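Section 3: Setting Up Self-Checkout on Your Jaunzems Store Kit

Welcome to the fun part! By now your Jaunzems base unit is plugged in, your shop account is live, and you've printed at least one test receipt (if not, hop back to Section 2 first). This section gets your customers scanning and paying for themselves. Plan on roughly 18 minutes for a small store, a bit longer if you have a lot of products to bring in.

What you need before you start

The Jaunzems scanner and its charging stand
Your shop account password
A product list saved as a spreadsheet, or a stack of items you can scan by hand
A payment card you can use for a test sale

3.1 Pair the scanner

1. Set the scanner in its charging stand until the light turns solid green.
2. On the base unit, open Devices and tap Add Scanner.
3. Hold the scanner's trigger for three seconds, then let go. You'll hear two beeps.
4. When the scanner name shows up on the screen, tap Confirm.

Note: If you only hear one beep, the scanner is still talking to an older base unit. Hold the trigger for 10 seconds to clear it and go back to step 2.

3.2 Bring in your products

You can load everything in one go or build your list as you scan. Both work beautifully, and you can mix them!

1. Open Products and choose Import List.
2. Pick your spreadsheet. Jaunzems looks for a name, a price and a barcode in the first row.
3. Match any column the import screen marks in orange.
4. Tap Preview and read through a page or so. Prices with a missing decimal point are the classic slip.
5. Tap Save to Store.

For loose goods with no barcode (kitchen odds and ends, single greeting cards, fruit) tap Quick Item, type a short name and a price, and add a photo. Customers find these by tapping the photo, so a close-up is a great choice.

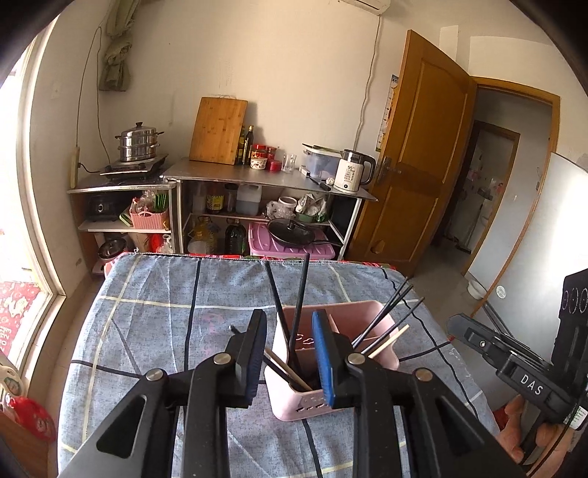

Chopsticks in a pink holder

Quick Items can be sorted into groups. Keep the group names short, the way a customer would say them out loud: Kitchen, Cards, Snacks. Long names get trimmed on the customer screen.

Caution: Importing a list a second time replaces any price you changed by hand. Export a copy of your store list before you import again.

3.3 Connect payments

Jaunzems takes payments through Burnent, and the link takes hardly any time.

1. Open Payments and tap Connect Burnent.
2. Sign in, or create a Burnent account if you're brand new.
3. Type the code from your Burnent welcome email into the base unit.
4. Choose which cards you accept and whether to offer emailed receipts.
5. Run a test sale with your own card, then refund it from the Sales screen.

Note: A refund made on the same day disappears from the daily total but stays in the full sales log. Your books will still add up.

3.4 Choose how items are checked

Every store has its own comfort level, so there are three settings under Store > Item Check.

Off: the customer scans, pays and leaves.
Spot: the screen now and then asks the customer to wait for a member of staff.
Every Sale: staff tap Approve before payment goes through.

Spot is the one we love for most small shops. Noémi Kocsis from our support team suggests starting on Every Sale for the first couple of weeks while your regulars get the hang of it, then easing down.

When staff open a sale to approve it, each Quick Item shows with its photo at full size. Tap the photo to swap it for a better one at any time, even in the middle of a sale.

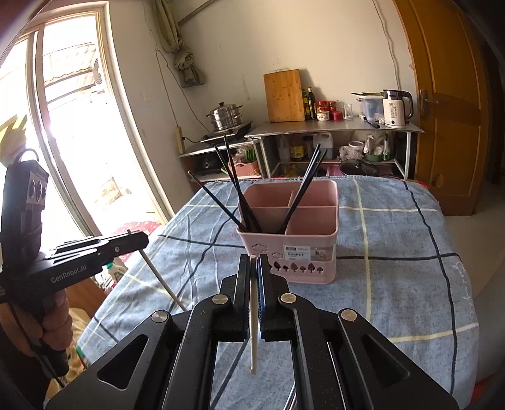

Pale chopstick, held upright

3.5 Open for business

1. Tap Go Live on the base unit.
2. Turn the customer screen toward the line and wake it with a tap.
3. Watch your first few shoppers go through and note where they pause.

If the welcome text doesn't suit your store, change it under Customer Screen > Greeting. Have a play with it!

Caution: Don't unplug the base unit while the Go Live bar is moving. If the power drops, restart and tap Resume.

Stores still running Kostby registers can keep them alongside Jaunzems. Sales from both show up in one report once you switch on Shared Totals, covered in Section 4.

Section last updated 17/01/2021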